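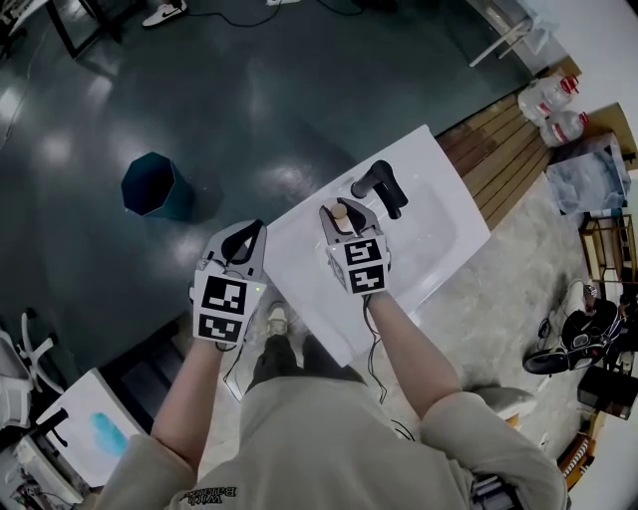

Search this forum

Best pie and peas within reach of Misthorpe?

brackenfold
We moved to Fikurbridge in October and I'm still looking for a decent pie and peas. The chip shops near us all seem to use the same bought-in pie with grey filling and a lid that slides off. I don't mind driving half an hour. Proper shortcrust, mushy peas that still have some shape, gravy in a separate pot if possible.

tallowgate
Clonent market, the stall at the bus station end. They sell out by 1pm so don't leave it late. Meat and potato is the one to have. The peas are soaked overnight and you can tell.

oddsock_811
Second the Clonent stall for the peas. The pies have gone downhill since they changed hands. Far more potato than meat now, and the pastry was tough on the bottom both times I went this year.

tallowgate
I was there last month and mine was fine. It has always been mostly potato, that's what the pie is. If you want a meat pie, order the steak.

oddsock_811
I did order the steak the second time. Same tough base.

pennywhistle2
Mensah's in Misthorpe, on the hill past the library. It's a café and they only do pies at dinner time, but they make the pastry there. Pie, peas and gravy was 7 pounds when I went, and you get mint sauce without asking. Peas on the thick side.

harrow_lane
Mensah's is good but I wouldn't call it pie and peas. It comes on a plate with a salad garnish. The pastry is closer to puff than shortcrust on top as well.

pennywhistle2
The lid is puff on the chicken one only. The meat and potato is shortcrust all over. I asked.

harrow_lane
Fair enough, I've only had the chicken.

brackenfold
Thanks all. Went to Mensah's at dinner time. Had the meat and potato and it was shortcrust, top and bottom, well seasoned with a lot of white pepper. Gravy came in a jug. Peas were a bit sweet for me, I think they put sugar in. I'll try Clonent next and see about this base.

tallowgate
Get there before noon. Ask for one from the back of the warmer, the front ones dry out.

gritstone
Nobody has mentioned vinegar. Should be on the peas, not mint sauce. Mint sauce is for lamb.

pennywhistle2
Mint sauce on peas has been normal round here all my life.

oddsock_811
Both. Vinegar first.

gritstone
The old place in Fikurbridge by the canal did it right until it shut. That was around 2000. They had big bottles of malt on every table and you brought your own bowl if you wanted peas to take home.

brackenfold
That's a flat now, I walk past it. Is there anywhere that still sells the peas on their own?

tallowgate
Clonent stall does, small or large tub. Large feeds 2.

14 people follow this thread
Share 3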